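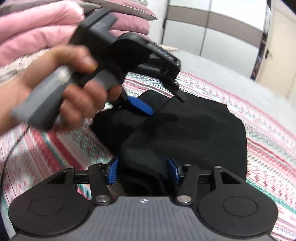 How to Keep Black Clothes Black (or at Least Dark)

My black T-shirts used to come in three colors: black, used-to-be-black, and the shade my sister calls "wet sidewalk." I own a lot of black. It hides coffee, it goes with itself, and it makes getting dressed before seven a simple matter of reaching. What it doesn't do is survive a careless laundry routine, and mine was careless for years.

Most of what I know now came from Katalin Pálfi, who ran the alterations counter downstairs from my first apartment and had opinions about my washing that she delivered through the floor vent. I have added a few of my own, mostly by ruining things.

Washing

Turn everything inside out. Fading is largely the surface of the cloth getting roughed up by whatever it's rubbing against, so let the inside take the beating. Zip the zippers while you're at it. An open zipper in a load of knits is a cheese grater.

Cold water, short cycle. Unless you've been digging a well, your shirt doesn't need an hour and a half.

Wash darks with darks, and keep towels out of it. Towels shed. A single new white washcloth can decorate eight pairs of socks, and it will pick the load you need for a funeral.

Use less detergent than the cap suggests. The cap is an optimist. Too much soap doesn't rinse out, and on black fabric the leftovers show up as pale streaks that look a lot like fading. Before you give up on a gray-looking shirt, run it through once more with no detergent at all. I rescued two that way, after already demoting them to painting clothes.

Liquid beats powder for darks in cold water. If you have a tub of powder to use up, dissolve it in a jug of warm water first and save yourself the white speckles.

And wash less often. A sweater worn over a shirt for an afternoon can go on a hanger by an open window overnight and be worn again. Katalin considered the hamper a place for people who couldn't make decisions.

Drying

The dryer is hard on color and harder on elastic. Look in the lint trap: that gray felt was your wardrobe. I hang the darks on a rack indoors, still inside out, away from the sunny window. If you must tumble, go low and pull things out slightly damp.

Lint and pet hair

Sticky rollers work, but I go through them like chewing gum. A barely damp rubber glove, dragged in one direction, does nearly as well on heavier fabric and costs nothing if you already wash dishes. For a cat-sized problem, do this before the wash too. Wet fur doesn't leave, it just moves to a different sleeve.

Pills come off with a fabric shaver or, if you have a steady hand, a disposable razor held almost flat. Lay the garment on something firm and pull it smooth. I did this once on my knee and now have a sweater with a window in it.

Ironing

Iron from the inside, or put a thin cotton cloth between the iron and the fabric. Skip this and you get shine, especially on seams and pockets, and shine on black pants is what makes people ask if you're a waiter.

Shiny already? Dab the spot with a cloth dipped in one part white vinegar to four parts water, then press through a clean cloth. Try it on an inside hem first. It won't fix a seat that's been polished by ten years of office chairs, but it helps a little on cuffs.

Telling it all apart

A drawer of folded black things is a cave. I sew one small stitch of colored thread inside the back neck or waistband — red for nice, yellow for everyday, green for yard work. It takes a minute per item and it has kept me from going to dinner in the gardening shirt. Except in November, when the bulb in the closet went, and I went to dinner in the gardening shirt.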